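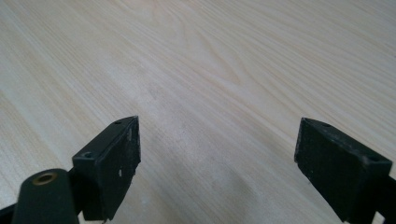
How many demonstrations do I need before training a policy on one pick-and-place task?

Lollirness
Single object, single table, hand-held gripper, wrist view only. I have 12 recordings so far and the policy overfits badly.

Birutė Rebane
Plan on 300 for one object if start positions vary. Spread them over the whole reachable area and change the approach angle between takes. Hold out a tenth for validation, split by session. Discard takes where the object leaves the view before the grasp.

Valtov
More is better. I'd go for 1,000.

Ott Hunt
Depends on variation. We trained on 608 and the last half added little – same table, same light. Move to a second surface before adding volume. Check timestamp sync between video and gripper width first.

Comments

Ullska: Split by session fixed my validation numbers.

Tamošiūnaitė: Does the 608 include failed grasps?

Ott Hunt: No, those were logged separately.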